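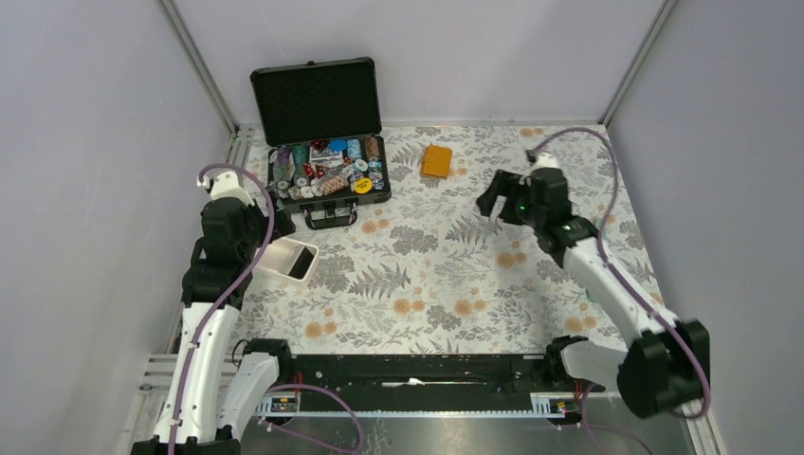 Two-arm table build: gripper fingers, cable drag and a patterned cloth

Posted by Remzi Keskin, 04/07/2018

I have been building a two-arm setup at the shared workshop since February. The job I picked is packing poker chips back into a hard case, with the case standing open at the back left and a shallow tray in front of it. Arms are mounted at the front corners and there are walls on three sides.

I have three things I can't settle.

First, the fingers. They are blocky, and they do fine on a card pack but badly on chips lying flat. When I close on a single chip it skates along the cloth and ends up against the case. Chips standing in a row are a little better if there is a gap next to them.

Second, the purple cables. I left plenty of slack so the wrists can turn, and now the loops hang out over the forearms. On the right arm the cable goes up in a high arch from the wrist and then around the elbow. When that arm folds in, the loop rubs on the link. I have had the right arm stop with a position error at the same spot more than once.

Third, the cloth. It has gray ferns and orange flowers on it. My chip finder is a simple color threshold and it picks up the orange flowers as chips. I would like to keep some kind of cloth because the bare top is too slippery.

Control board is a Civell, servo bus at 2000 updates with the Pedlow driver. I can post the config if it helps.

dukmont_dan
Cloth first, as it's the easy one. Swap it for plain felt in one dull color you don't have in the chip set. You have a lot of colors in that case, so gray is probably taken too. Lay the chips out on a scrap before you buy anything. If you want to keep the ferns, take a reference shot of the table with nothing on it but the cloth and subtract it, but you will have to redo that every time the cloth moves, and it will move.

For the fingers, glue a thin wedge on the tip of one finger and leave the other square. Come down with the wedge almost touching, push the chip toward the square finger, and it rides up. I used strips cut from a plastic ruler. Go slow. Mine only worked after I cut the closing speed to 40 and filed the edge again.

On the cables, don't shorten them yet. Run the arm by hand through the whole reach with the power off and mark where the cable pulls tight. Tie it down on both sides of the elbow and leave the slack between the ties. The loop up at the wrist can come down a lot once the elbow part is fixed.

prata844
had the same error on my right arm and it was the driver. update Pedlow. worked for me

hingepin
I would not update anything until you know where it stops. If it is the same spot every time, log the joint position when it faults. Mine always quit at 958 on the elbow and it was a zip tie head catching on the bracket. Took me two weekends to find.

If the number is different each time, then look at the driver or the power supply.

Also check the case lid is held open somehow. I bumped mine with a wrist and it came down on the gripper. A bit of string from the latch to the back wall is enough.

Remzi Keskin
Thanks. I logged it, and it stops within a few counts of the same place every time, so I will redo the ties before I touch the driver. Felt is ordered. I have not tried the wedge yet.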